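Ticket 545 -- Stotance floor, Trirnura
Status: open
Opened by: Ezequiel Collado

Hi all, me again! Right-hand gripper lags the left by a blink, mostly on flat things. It started in October when we moved to the Jasard update. I've swapped the cables and restarted both, no change. Bit of a worry, as I used to do this shift on packing and now I'm meant to log 155 pick-ups before lunch -- I quite like it (easier on my back!), but the lag eats my break. 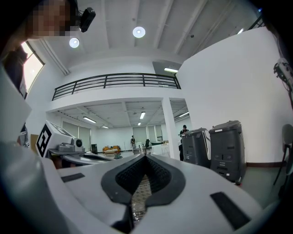
Unai Pastor: Same on my pair, Ezequiel. And could we talk about that target? It was set before we had any of these faults.

Agreed, and I've asked Rizvi to pause it until this is sorted. Tried again at 300 on the delay setting, pinching with both at once and going slower. Still need someone to check the log from my second go, please!

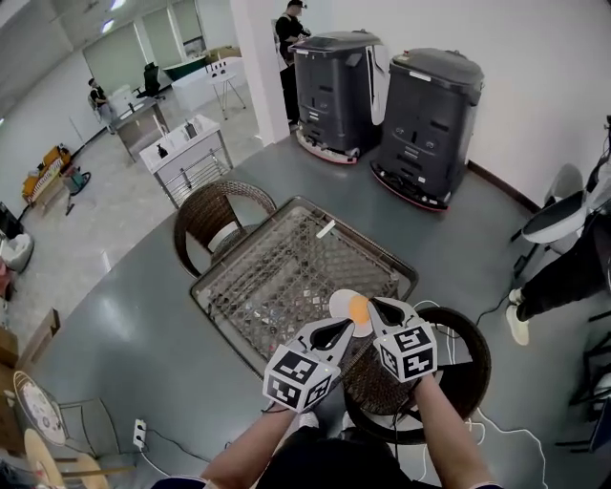 Attachment 2: both grippers on the toy egg, over the woven table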